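OK, robot build update thread, because I finally have two arms running off one computer and I need to tell somebody. Settle in, this got long.

For new people: I'm building a pair of small tabletop arms that can pick up bathroom-shelf type stuff. Bottles, a mug, a comb. I named the left one Skidholm and the right one Skatlow, like a pair of islands. Wulan Halim and I share the workshop and she still calls them Lefty and Other Lefty.

Where we were last time: Skidholm worked, Skatlow had a shoulder that sagged an inch every time it reached out. I blamed the motor. I bought a new motor! Same sag!!

It was the printed bracket. There was a hairline crack on the inside face that only opened under load. Reprinted it with thicker walls and the outline turned 90 degrees so the layers don't peel apart. Sag gone. The "bad" motor is now my spare and I owe it an apology.

Reprint took most of a night. If you're building one of these, print the shoulder bracket twice and stick the second one in a drawer.

Next thing was fingers. The first set I drew were solid wedges and they were so stiff that they either missed the thing or shoved it across the table. Newer ones have a triangle cut out of the middle and narrow tips. So much nicer. I can close them and watch the tips meet first, and then the rest follows.

The tips have to meet dead center or everything you pick up twists. I spent an entire evening shaving one finger with a nail file. Very high tech over here.
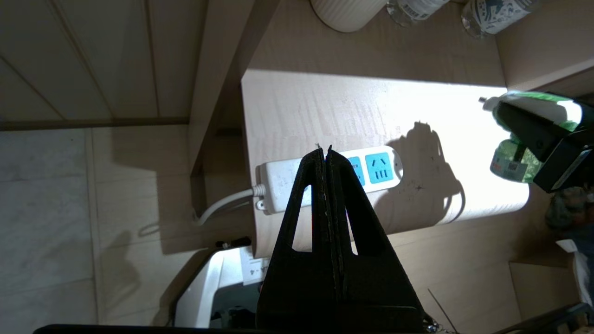
I've been doing all the closing tests slowly, at 20 percent speed, and with my hand on the power switch. Please do this too. These motors are small but they will pinch you, and they don't care that you're in the middle of a sentence.

Calibration, since a few of you asked how I do it. Every joint has a zero. I move the arm by hand into a known pose, hit a key, and it saves the numbers for all the joints. Then I swing each joint to both ends of its travel and it saves those too.

The trick I wish I'd used from day one: write the zero pose on masking tape and stick it to the base. I had mine in a notes file called "zero FINAL" and another called "zero FINAL real" and you can guess which one I loaded.

What happens when you load the wrong one is the arm calmly tries to put its elbow through the table. Ask me how I know. Ask the table.

Now the fun part: two arms! Each one gets its own controller board, both boards plug into the same computer, and the computer has no idea which is left and which is right. It hands out port names in whatever order it feels like after a reboot.

So for a whole afternoon I was moving the left control and watching the right arm wave at me. I laughed so hard. Then I stopped laughing, then I read up on serial numbers and pinned each board to its own name. Took five minutes once I knew the words to search for.

If you take one thing from this thread: pin your ports by serial number before you do anything else with two arms.

Cables. Ugh. Each arm wants motor power, a data line and a camera line, and every one of those wants to snag on something when the wrist rolls. My first plan was zip ties everywhere, super tidy, looked like a catalog.

It looked great right up until the wrist rolled and yanked the camera plug out. Tidy cables are short cables, and short cables have opinions. I cut most of the ties off and let the bundle hang in a loop with slack in it. Uglier! Works!

How much slack: put the arm in its most stretched out pose, roll the wrist all the way one way, then all the way the other, and look for the tightest point. Add a hand's width to that. I have not lost a plug with this method (touching wood as I type).

Camera notes. I have one on each wrist, looking down past the fingers. I love this view. You see exactly what the fingertips are going for, and if the tips are off even a tiny bit it's obvious right away.

The bad news is sunlight. Late in the afternoon it comes in low and blows out half the wrist view. I locked the exposure, which helped, then unlocked it again when the clouds came over and everything went to mud. Current setting is "auto, but capped" and I'm pretty happy.

Clear bottles are still the final boss. A mug is easy. A mug has edges, it has a handle, it's white, it sits there being a mug. A clear water bottle is mostly whatever is behind it.
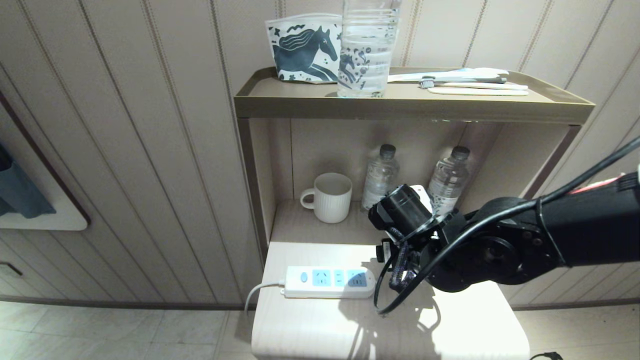
So my approach for bottles right now is to aim for the cap or the label and forget the rest. Come in slow, level with the label, stop short, open wide, creep forward, close. It's six saved positions strung together and it feels like cheating, but it's my robot and I'm allowed.

I drive the arms by hand for all the new moves first. There's a matching little leader arm that I hold, and the big one copies it. I'm not good at it yet. Qistina Setiawan came over, picked up the leader, and was better than me inside two minutes. She says it's from years of frosting cakes and I believe her.

She also found a bug by being good at it! She moves faster than I do, and above a certain speed the follower lagged and then jumped to catch up. I'd never seen it because I drive like I'm carrying soup.

Fix for the jump was in my loop. I was printing every joint value to the screen on every single pass, for debugging, and the printing was slowing everything down. Took the print line out. 84 updates a second now, smooth as anything. One line. ONE LINE.

I did a count of successful bottle lifts too, because I wanted a real number and "seems better" wasn't cutting it. A lift counts if the bottle comes off the shelf and goes back down standing up. I've done 173 tries since the new bracket went on. I'll share the tally when I've typed it up, my handwriting is a crime.

Early feeling from the paper version: most of my misses are me coming in too high and tipping the bottle backward. Very few are the fingers slipping. So the nail file evening was worth it.

Someone asked about grip pads. I tried a strip of bike inner tube, hot glue dots, and that rubbery drawer liner. Drawer liner wins by a mile, with the inner tube second. The hot glue was slick and I don't know why I thought it wouldn't be.

Somebody else asked whether you need two arms. No! Please start with one! One arm is a great project by itself and you'll learn all the same stuff. I only went to two because I wanted to hold a bottle with one and do something to it with the other.

That's the next goal, by the way. Hold the bottle with Skidholm, unscrew the cap with Skatlow. The wrist can only turn so far before it hits its stop, so it has to be grip, turn, let go, turn back, grip again. Like a person opening a stubborn jar.

Wulan thinks we'll need a stiffer base for that, because when both arms push against each other something has to give, and at the moment it's the clamps. She's already sketched a single long plate that both arms bolt to. Her project name for the plate is Nygård. I don't get a vote.

Things I'd do differently, quick list from my notes. Label both ends of every cable. Buy the longer screws. Don't tune anything after 11 at night. Put thread lock on the wrist screws, they walk out on their own and you won't notice till the hand is wobbling.

And back up your calibration files somewhere that isn't the same folder as your calibration files. (I'm fine. It's fine. I redid them.)

I'll put the finger files up once I've fixed the screw holes, they're a hair too tight and I've been drilling them out by hand. Same for the bracket. Free, do whatever you like with them, just send me pictures if you build something!

Oh and the thread lock thing, use the medium strength one, and keep it off the printed parts. It can make some plastics crack. I put a drop on the screw, wipe it, then drive it in where it's metal on metal only.

Cap unscrewing attempts start this weekend if the plate gets cut in time. More then!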